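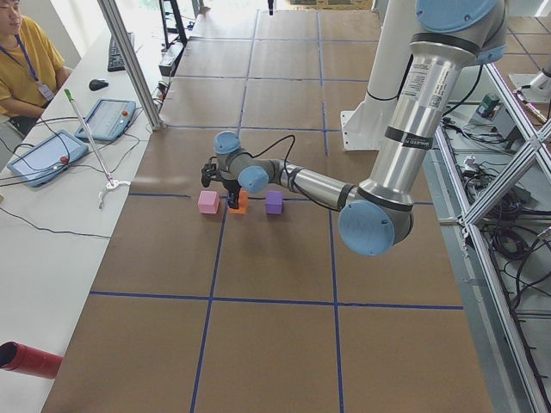
To: Standetau tabletop list
From: Senga Cairns
Date: January 20, 2025
Subject: Re: Tape grid on a big table, worth it?

> I have a long table to mark out and I keep going back
> and forth. Tape or pencil? And does the color matter?
> I'd be setting small blocks out in rows, moving them,
> and setting them out again. I don't want to spend a day
> on this and then peel it all up in March.

Oh, tape, please, tape! I love a taped table. Pencil on brown paper is fine until you lean over it a few times, and then you're squinting for the line you drew that morning. Blue on brown you can see from the other end of the room.

Cover the whole table first and get it flat before you even open the tape. Run all the long lines, then go back and do the crossings. I pull off more than I need, hold it tight at both ends and lower it in one go (two people if you can get them). If it lands crooked, lift it right away.
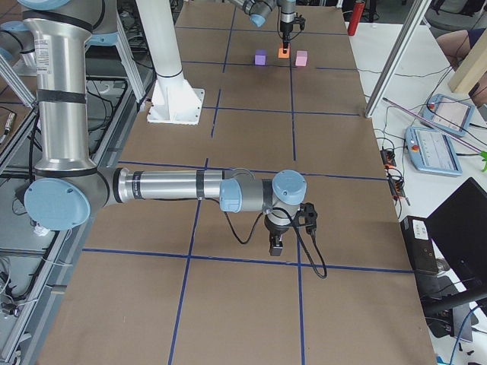
Purple, orange and pale pink, all in one rectangle at the far end.

Make the rectangles bigger than you think! My first grid at Iment was so tight that a row of three blocks wouldn't sit inside one box, and every time I reset it I had a block straddling a line and had to decide which side it belonged to. I redid the lot at 200 mm by 300 mm and was so much happier. With that much room you can leave proper gaps and still keep the whole row clear of the tape.

As for the blocks, foam cubes are lovely for this. They're light, they're quiet when they fall, and the colors are cheerful on all that brown. I'd stick to a few that don't look alike. Orange in the middle with purple on one side and pink on the other is my favorite row, and you can tell at a glance which way around it is. 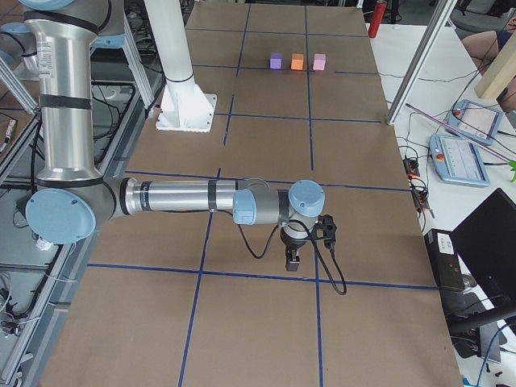 Pick a home rectangle, too, and write down which color goes on which end, as seen from your usual seat. I once read my own notes from the wrong side of the table for a whole afternoon. Pink was left, purple was right, and every row I set was backwards.

I get my tape from Hviid and it peels off the paper more cleanly than I expected, so March shouldn't be too bad. Do tell us what size you settle on!

Senga

Recent messages on this list
Brown paper on a roll: 800 or 1000 mm wide?
Re: Re: Foam cubes from Fluken, color chart
Tape that lifts at the crossings
Re: Corners that won't lie flat
Wanted: long straightedge, Standetau area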